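3.2 Materiais e procedimento de recolha

O estudo foi realizado em 40 agregados familiares de duas zonas residenciais, designadas neste artigo por Cetow e Bralum. A primeira é uma zona de prédios antigos, com apartamentos pequenos e poucas divisões. A segunda foi construída mais tarde e as casas têm, na maioria, uma despensa ou um quarto de arrumos. Esta diferença foi procurada desde o início, porque a literatura sobre o consumo doméstico trata muitas vezes a falta de espaço como causa principal de as pessoas deitarem coisas fora, e nós queríamos observar se isso se confirma nos objectos pequenos.

Por objectos pequenos entendemos aqui os que cabem numa mão fechada: botões, pilhas, chaves sem fechadura conhecida, elásticos, parafusos, moedas estrangeiras, carregadores de telefones que já não existem na casa. Ficaram excluídos os medicamentos e as jóias, que obedecem a regras próprias e que alguns participantes preferiam não mostrar.

Em cada casa foi feita uma entrevista de 90 minutos, seguida de uma visita aos lugares onde os objectos estavam guardados. As entrevistas começaram em Outubro. O guião tinha 16 perguntas abertas e foi adaptado do guião de Rotbridge, que tinha sido pensado para roupa e livros. A adaptação não foi simples. Perguntas como "quando usou isto pela última vez?" funcionam bem com um casaco, mas com um botão solto produzem silêncio ou riso, e tivemos de as substituir por perguntas sobre o lugar: onde estava antes, quem o pôs ali, quem o procuraria.

O inventário final reúne até 1,000 objectos por zona. Cada objecto recebeu um código de lugar e um código de intenção, este último com quatro valores (usar, reparar, dar, sem intenção declarada). Dois codificadores trabalharam em separado e as divergências foram discutidas em reunião. A maior parte das divergências dizia respeito ao valor "reparar" - os participantes falavam da reparação no condicional, e não era evidente se isso devia contar como intenção.

3.3 Recipientes e divisões

Durante as primeiras visitas notámos que a forma do recipiente influenciava a maneira como as pessoas falavam do seu conteúdo. Uma gaveta sem divisões era descrita como "a confusão" ou "o resto". Um recipiente com compartimentos (Figura 4) era descrito por categorias, mesmo quando as categorias já não correspondiam ao que lá estava dentro. Por isso acrescentámos ao inventário uma variável para o tipo de recipiente, seguindo em parte a classificação de Trương, com três valores: aberto, fechado sem divisões e fechado com divisões.

Figura 4. Caixa de arrumação de plástico com tampa articulada e tabuleiro amovível de três compartimentos (tipo "fechado com divisões"). 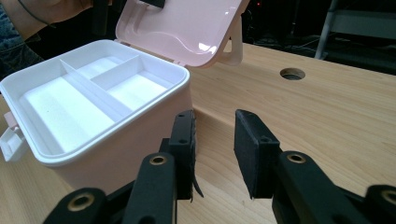 3.4 Limitações

A amostra é pequena e foi constituída por contactos sucessivos, o que favorece pessoas com interesse prévio pela arrumação. Além disso, a visita era combinada com antecedência, e em Cetow vários participantes disseram que tinham arrumado a casa na véspera. Não pedimos que o evitassem, mas registámos a informação na ficha de visita sempre que foi dada de forma espontânea.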